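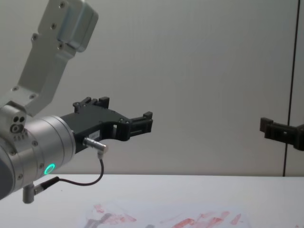
White worktable with faint red and pink marks, Brumlow Room, Womcombe Center

Workroom Attendant (Part-Time)
Womcombe Center for Community Learning
Reference: 458

The Womcombe Center invites applications for the position of Workroom Attendant. The Center maintains shared workrooms at its Wakell Street building, where residents attend classes in drawing, printmaking, paper crafts and bookbinding. More than 800 residents were enrolled in the past program year.

The Attendant is responsible for the condition of the tables, walls and storage in the Brumlow Room and the adjoining Godinho Room, and reports to the Facilities Office.

Duties

Clean all tabletops between classes, including the removal of ink, paint and marker stains from white surfaces.
Wipe down painted walls and report any area that needs repainting.
Return chairs and shared supplies to their assigned places.
Refill paper, towels and soap, and record the amounts used in the supply log.
Check the rooms at closing, switch off the lights and lock the supply cabinets.
Report damaged furniture to the Facilities Office by the end of the shift.

The Attendant does not teach and is not expected to supervise participants. Instructors remain responsible for their own materials during class time.

Qualifications

Applicants must be at least 18 years of age and legally authorized to work. A high school diploma or equivalent is preferred. Previous cleaning experience in a school, studio or similar setting is desirable. The position requires standing for most of the shift and lifting up to 40 pounds. Applicants must be able to read and follow the directions on cleaning product labels. Training in the Center's cleaning procedures is provided during the first two weeks and is paid at the regular rate.

Hours and Terms

The position is part-time, with afternoon and evening shifts beginning at 2:00 p.m. Shifts are assigned by the Facilities Office one month in advance. The appointment begins in April and is subject to a 90-day review. Gloves, aprons and all cleaning supplies are furnished by the Center.

How to Apply

Application forms are available at the front desk, 901 Wakell Street, Womcombe. Completed forms should be returned in person or by mail with the names of two references. Please write the reference number on the envelope. Incomplete applications will not be considered. Selected applicants will be asked to visit the workrooms and meet with Facilities staff.

The Womcombe Center is an equal opportunity employer. Applicants who need an accommodation during the hiring process should notify the front desk when submitting the form.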